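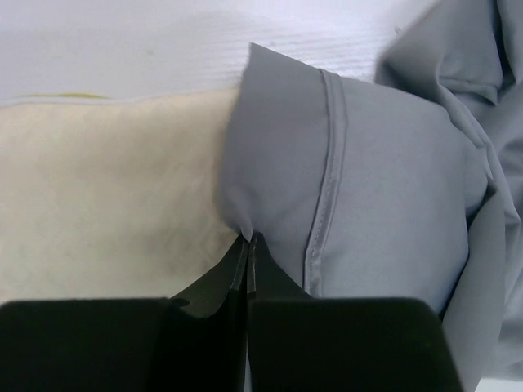

A gray one from the Wednesday pile, caught by a small fold.

Laundry Day Without the Sighing: Getting Clothes and Linens Soft, Flat and Put Away

I have been meaning to write this page for ages, and then a reader, Ilgın Sezer, wrote in to ask why her towels come out of the wash feeling like cardboard, and I thought, well, that settles it! I answered her at such length that my email ran longer than my Christmas letter, so I've tidied it up (a little) and added the other things I've picked up over the years from my mother-in-law, my neighbors and plenty of ruined shirts.

Start with less soap

If I could change one thing in everybody's laundry room it would be the amount of detergent going into the machine. Most of us pour until it looks right, and the cap is so big that it never looks right until it's half full. For an ordinary load I use two tablespoons of liquid, and for a small one I use one. Soap that doesn't rinse away stays in the cloth and dries stiff, and then we add softener to fix it, and the softener leaves a coating of its own, and round and round we go.

If your towels are already crunchy, wash them once on warm with no detergent at all and a cup of plain white vinegar in the drum. Don't ever mix vinegar with bleach, please, not even a splash. Run a second rinse if your machine has the setting. My old blue bath towels needed this twice before the water stopped coming up sudsy, and they've been lovely ever since.

Shake before you dry

My grandmother snapped every single piece before it went on the line, and you could hear her doing it from the street. I still do it, even for the dryer. Take each thing by the shoulders or the hem, give it one good crack, and drop it in. Knotted-up sleeves dry unevenly, and that's how you end up with a shirt that is baked at the collar and damp at the cuffs.

Take the load out while it still has the faintest bit of damp in the seams, smooth the shirts with your hands, and hang them right away. I'd say this has saved me most of my ironing. I do still iron napkins for company, but that's because I like to (the radio goes on and I'm left alone for half an hour).

Folding, and what to fold first

Clear yourself a big flat place. A bed is best. Do the large things first while your arms are fresh, then shirts, then the fiddly bits, and leave socks for the very end when you can sit down. With a knit top, lay it face down, bring both sides in to the middle, fold the sleeves back over, and then fold up from the hem in thirds. Sweaters should always be folded and never hung, or they'll grow little points at the shoulders that no amount of steaming will take out.

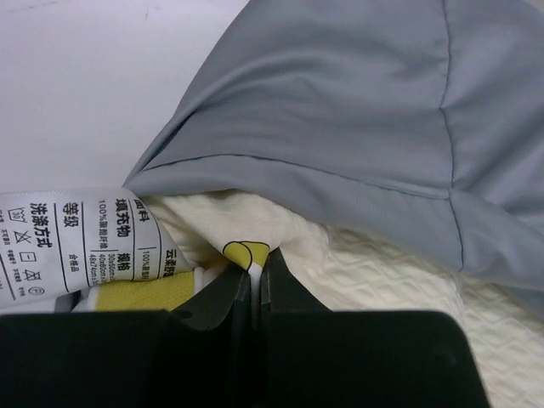

Pillows and cushions

Check the tag first, as always. Most polyester-filled pillows can go in the machine, two at a time so the drum stays balanced, on a gentle cycle with hardly any soap. Dry them on low, and stop every 40 minutes to pull them out and pummel them with your fists, which is very satisfying after a long week. They need to be dry all the way through before you put the cases back on. Squeeze the middle hard, and if it feels cool, give it another turn.

For cushion covers, zip them closed and turn them inside out before washing. Put them back on when they're barely dry and they'll stretch smoothly over the filling. My friend Duygu Bayram folds her inserts in half like a taco to get them in, then lets them spring open, and I've never gone back to stuffing mine in corner by corner.

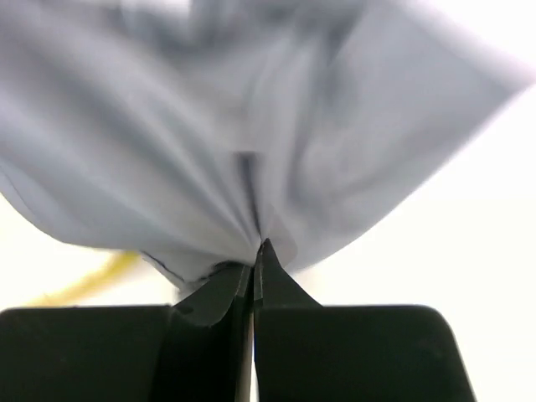
Can I use fabric softener on my cleaning cloths and kitchen towels?

I'd leave it out. Softener coats the fibers, and a coated towel pushes water around the plate instead of drying it. Wash them warm with a little detergent, skip the dryer sheet too, and they'll keep soaking things up for years.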